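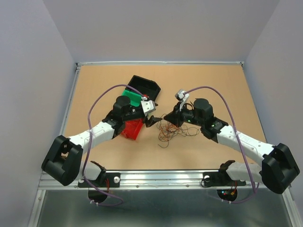
Pallavi Khurana meint, die Platte dürfe ruhig noch heller sein, die Wände dagegen könnten so bleiben.

Januar, Sihan Ye

Ich bin da anderer Meinung. Das helle Holzdekor spiegelt wenig, und eine noch hellere Platte zeigt jeden Bleistiftstrich. Das Muster von Perkow liegt im Regal neben der Tür, kann sich jeder selbst ansehen.

Wände: hellgrau mit Stich ins Lavendel, glatt gestrichen sind sie nicht, die leichte Struktur hält Staub fest. Trocken mit dem weichen Besen abgehen, kein Schwamm. Es wird weiterhin nichts an die Wände gehängt, auch keine Zettel.

Hintere Schiene heute mit dem Tuch abgezogen, die dunklen Eckstücke mit dem Pinsel. Vom Reiniger (Havar) 3 Kappen auf den Eimer genommen, das war zu viel, es gab Schlieren. Mit klarem Wasser nachgewischt.

Offen:
– Reststück der Platte, 500 x 200 mm, beschriften und zu Tanvir ins Lager
– Farbton der Wände bei Poletti erfragen, im Ordner steht nur die Nummer 397
– Ankit fragen, ob der zweite Besen noch in der Werkstatt ist

Zuletzt geändert: Januar, 16:40 Uhr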